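December — humidity log and adhesive trials, notebook 28

Continuing the open-time work on the Bukon casein glue. The last batch skinned over before the clamps were on, so this time I mixed thinner and kept the powder from the same sack. Mix was 300 g of powder to cold water, stirred, rested, stirred again. Lumps gone after the second stir. Pot covered between spreads.

Shop air was drier than I want for this. The Remthorpe hygrometer and the wall unit still disagree, and I am using the Remthorpe for all entries until the other one is checked against the salt jar. 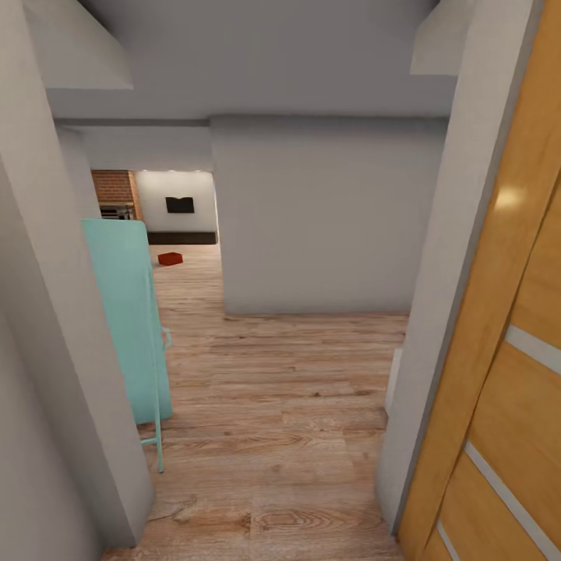 L. Agudelo

Spread rate first. Brushed one face only, maple to maple, grain parallel. The film stayed glossy at four minutes and went dull at nine. At eleven it would not transfer to a clean strip pressed by hand, so I am calling nine the limit for this mix. The thicker mix went dull at five. Two-face spreading bought two more minutes and made a mess of the clamp pads.

Shear blocks were cut from the Batetti offcuts, planed the same morning. Clamped overnight, unclamped, left on stickers before testing. The first block broke at 3,416 N, all in the wood, no glue showing on either face. The second broke at 469 N with a clean shiny glue line over most of the joint.
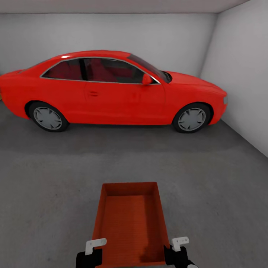
I do not trust the second number as a measure of the adhesive. The shine says the film had set before closing, and my own notes put that block last in the spreading order, past the dull point. It stays in the table with a flag and is left out of the mean. Repeat with spreading order reversed.

Cleanup: squeeze-out comes off with a damp rag until it gels. After that leave it alone and scrape when hard — wiping at the gel stage pushes it into the pores and it shows under oil.
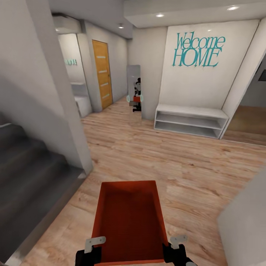

Next round

1. Same mix, both faces, timer started at first brush contact.
2. Oak blocks. Watch for dark staining at the glue line, casein being alkaline.
3. One set held at higher humidity in the cabinet.
4. Salt jar check on the wall unit before any of this.

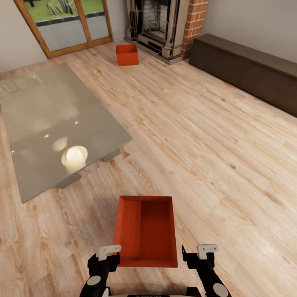 Block storage between unclamping and testing needs a fixed method. On stickers the outer blocks dry faster than the middle ones, and the order gets mixed when they are carried to the press. An open box with thin walls and a flat floor, like the orange one, would hold a set in one layer with the numbers facing up. Air reaches the top faces only, so turn the blocks once at midday and write down the time. Lining paper if the glue line is still tacky. Try it with the oak set first.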